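Sábado, quase meio-dia

Acordei decidido a tratar do assunto do condomínio e às dez já estava a tratar do pequeno-almoço pela segunda vez.
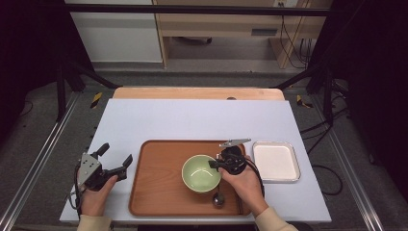

Taça verde, tabuleiro, colher pequena.

A carta da Norard chegou na quinta e informa que a quota extraordinária é de 143 euros, para a pintura da escada. A escada foi pintada em junho. Lembro-me bem porque encostei lá o casaco bom. Liguei e atendeu-me uma gravação muito simpática, que me garantiu 15 minutos de espera e cumpriu mais de 15, com uma flauta ao fundo. Quando finalmente apareceu uma pessoa, explicou-me que aquela era a pintura do rés-do-chão ao segundo andar. Eu moro no terceiro. A minha parte da escada, pelos vistos, é uma obra à parte, com orçamento à parte, e vai ser branco-pérola em vez de branco-osso. Perguntei se alguém ia notar a diferença. Disse-me que era um tom muito pedido.

Desci e subi duas vezes para ver o osso à luz do dia. É bege.

Entretanto o estore da sala continua preso a meio, o que me dá um ar de quem espia os vizinhos sentado. A peça custa 107 euros na Vestska, mais portes. Vou esperar pelo verão, altura em que um estore a meio passa por escolha.

À tarde tenciono escrever à Norard uma carta firme – já tenho o "Exmos. Senhores" – e depois regar a hortelã, que secou de um lado só. Falta pão. Falta também uma lâmpada para o corredor, mas essa falta desde o Natal e já nos habituámos os dois.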